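How I Set Up a Charity Promotion for Our Cleaning Products

I run a tiny cleaning brand called Guvoline (floor soap, bathroom spray, that kind of thing), and last August we did our first on-pack donation promotion. A portion of every bottle sold went to the Brellbridge water fund. I made plenty of mistakes, so I'm writing down how I'd do it now, in case you're a small maker thinking about the same thing!

Step 1: Pick the cause and get it in writing

I had two friendly phone calls and figured we were set. We weren't. Ask for a short signed agreement that says how you may use the charity's name and logo, how much you'll give, and when you'll pay. Check your state's rules too, because some states want a contract or a registration before you print a single label. I paid a lawyer for an hour of her time and I'd do it again.

Step 2: Choose a flat amount per bottle

"A share of profits" sounds generous, but shoppers can't tell what it means. We went with 77 cents a bottle and printed exactly that. Work it out from your real margin, after the store takes its cut (I forgot the store's cut on my first try, oops).

Step 3: Do one product in one size

I wanted the whole range in. Our distributor, Ruren, talked me down to the bathroom spray, and I'm so glad they did. One barcode means one number to track, and the stores only have to make room for one display.

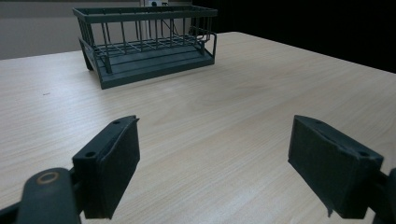
Step 4: Sort out the label early

We used a round yellow sticker on the front with the amount, the charity's name and the end date. Order a small batch first and stick a few on full bottles. Our first ones peeled at the edges, so we switched to a different adhesive and had to wait all over again for the new batch. We ended up with 300 stickers of the bad kind, and they're still in my desk drawer.

Step 5: Tell the stores what you need from them

Send one page: start date, end date, where the display goes, and how you'd like sales reported. The Farouk shops sent me a spreadsheet every week without being asked, while a couple of other places needed a lot of nudging. Get the reporting agreed to before you ship anything.

Step 6: Count, pay, post

When the promotion ended we'd sold 2617 bottles. At 77 cents each that came to $2,015.09, and I sent the payment as soon as the last store's numbers were in. Then I put the total on our website and mailed a copy to every store that took part. Keep the receipt and the sales reports together in one folder, your accountant will want both.

If you have leftover stickered bottles after the end date, pull the stickers off before you sell them. A hair dryer on low loosens them nicely.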